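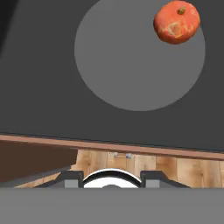 Small pumpkin at the rim of the grey disc.

Order messages arriving twice in the warehouse system, but only sometimes

Posted by Po-yen Fu, 1 March 2022
Tagged: queues, duplicates, retries

I look after the plumbing between our web shop and the warehouse. The shop runs on Prirkis, the warehouse runs on Dristent, and in the middle sits a message queue and a small handler I wrote in October and was rather proud of until last week.

The flow is simple enough. Customer places an order, Prirkis drops a message on the queue, my handler picks it up, turns it into the XML that Dristent likes, posts it across, and marks the message as done. Most orders go through once, as God intended. A few go through twice. Yesterday a man in Hull was sent two garden benches and has, very decently, offered to send one back if we pay for the lorry.

What I have checked so far:

The shop only sends one message per order. I have the logs and have read them until they blurred.
There is only one copy of the handler running.
The lock on each message is set to 30 seconds, which is the default and seemed generous.
It is nearly always big orders. The worst one had 139 lines on it.

Out of 480 orders last week, 7 were doubled. My manager would like the number to be nought and has suggested I "turn off the duplicates". I have looked for that switch. There is a duplicate detection setting on the queue and I did turn it on, with great ceremony, and it made no difference whatsoever.

Has anyone met this before? I would prefer not to rewrite the whole thing, but I've been wrong about my preferences mattering before.

mildred_queue
Have you tried restarting it? We had something like this with Roken and a restart cleared it for months. Also check the clocks on both machines, ours were out by a bit and it caused all sorts. Not sure if it was this sort.

 Po-yen Fu
 Restarted it twice, clocks agree. Thank you though.

Kai-wen Yeh
Your big orders are the clue. I'd bet a garden bench that Dristent is slow to reply to them.

Your handler takes a message and gets a lock for 30 seconds. It posts a 139-line order to Dristent, which goes away and has a think. If the reply takes longer than the lock, the queue assumes your handler has died in a ditch and offers the message again. Your handler, very much alive, picks it up a second time. When the first reply comes back it tries to mark the message as done and gets an error saying the lock was lost. Look for that error in your logs. If you wrote it the way I wrote my first one, you are catching it and carrying on.

Duplicate detection won't help you. It looks at messages coming into the queue with the same message ID. You only ever had one message come in. It was delivered twice, and that setting takes no interest in deliveries.

I would do these, in this order:

Renew the lock while you wait. Most client libraries will do it for you if you set a maximum renewal time. Pick something longer than the slowest reply you have ever seen from Dristent, then add a bit for month end.

Keep a small table of order numbers you have sent. Make the order number the primary key and insert the row before you post, with a status of "sending". If the insert fails, you have seen this one before. Update it to "sent" when the reply arrives.

Decide what to do with rows stuck on "sending". This is the unpleasant part. The handler may have fallen over before the post or after it, and from your side the two look the same. If Dristent lets you look up an order by your own reference, ask it. If it doesn't, send those to a person with a telephone.

Renewing the lock will probably take you from seven to something near none. The table is for the day the network drops halfway through a reply, and you do want it. The queue promises to deliver at least once, and people read that quickly and remember it as "once".

 Po-yen Fu
 Found it. The lock lost error is there, seven times, logged at "debug" by a younger and more hopeful me. Renewal is set to five minutes now and I'm doing the table tomorrow. Dristent does have a lookup by reference, on a page of the manual headed "Other".

 Kai-wen Yeh
 Put that error up to "warning" while you're in there.

tomh_integrates
We just moved everything to Yang and let it handle the retries. Costs a fair bit and the support desk shuts at four, but I haven't thought about locks since. Might be overkill for one queue. Also, on yours, set the maximum delivery count to something low while you're testing, otherwise a bad message can go round and round before it lands in the dead letter queue, and you'll run out of benches.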